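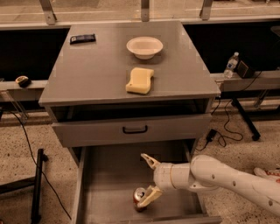 Gray metal cabinet with a bowl and sponge on top and a soda can in the lower drawer.

About Ballthorpe

Ballthorpe sets up and looks after small kitchen corners in offices, clinics, workshops and schools. We supply the cabinet, stock it, and come back on a regular schedule to put it in order. Most of our customers don't have a full kitchen. They have a wall, an outlet if they're lucky, and people who want somewhere to keep a bowl and a drink.

We are based in Erkley and have a second stockroom in Pickering. Eleven people work here, and most of them are out on rounds by 8 a.m.

How we started

Florencia Núñez started the company after several years of managing offices. Part of her job was the break area, which had one deep cupboard where everything ended up: cups, batteries, takeout menus, old sponges. She cleared it out every few weeks and it filled up again. When she moved to a different office she tried a metal cabinet with two drawers and a flat top, and wrote down what belonged in each place. It stayed usable, and people from the business downstairs asked her to do the same for them.

Esther Magesa joined the next May to run the rounds. She wrote the route book we still use and trains every new hire. We now look after 60 sites.

What we put in a room

Our standard unit is gray metal with an open gap under the top and two drawers below, each wide enough for drinks and packets. We picked gray because it goes with most walls and doesn't show scuffs much. The pulls are black and sit in the center of the drawer front, so the drawer can be opened with either hand.

The top is for things in use. That usually means a bowl, a sponge and whatever somebody is about to eat or drink. We ask customers to keep it to a handful of items. A microwave or coffee maker should have its own counter.

The drawers are for things that can wait. Cans go in the lower drawer, where the weight is best. Tea, napkins and dry snacks go in the upper one. If a site wants a different arrangement we write it in the book and follow theirs – one dental office in Erkley keeps all its tea in the lower drawer and has done so since before Esther's time.
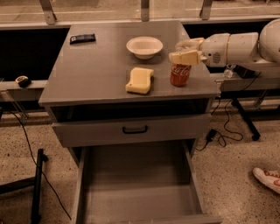 Lower drawer open, with a red Coca-Cola can next to the sponge on the cabinet top.

What happens on a visit

A regular visit is short. We clear the top, wipe it down, and put back what belongs there. Cans left out unopened go back in a drawer. Opened ones are emptied and recycled. Both drawers are opened all the way and checked to the back, where wrappers tend to collect.

Sponges are replaced on every visit. Customers sometimes tell us the old one is still fine, and we replace it anyway. Bowls are washed if there is a sink on the floor. Otherwise we swap them for clean ones and wash the used ones in Pickering.

Personal items stay where they are. If we find a phone, keys or somebody's lunch, we clean around it. We don't read labels on people's food or move it to another drawer.

Where we work

Our rounds cover Erkley, Pickering and the Stakurmont business park. For sites outside that area we can deliver and set up a cabinet, but we can't offer regular visits at the moment. The Pickering stockroom is 2,026 square feet and holds spare cabinets, drawer parts, bowls and the dry stock.

Repairs

Drawer runners wear out, mostly on the lower drawer. We carry spares on the van and can usually change one during a normal visit. Dented fronts are replaced at the stockroom. Please don't oil a sticking drawer yourself – it collects crumbs.

Getting in touch

New customers should ask for Florencia. If you already have a cabinet and want to change your stock list or your visit time, ask for Esther. The office is open until 4 p.m., and messages left after that are answered the next working morning.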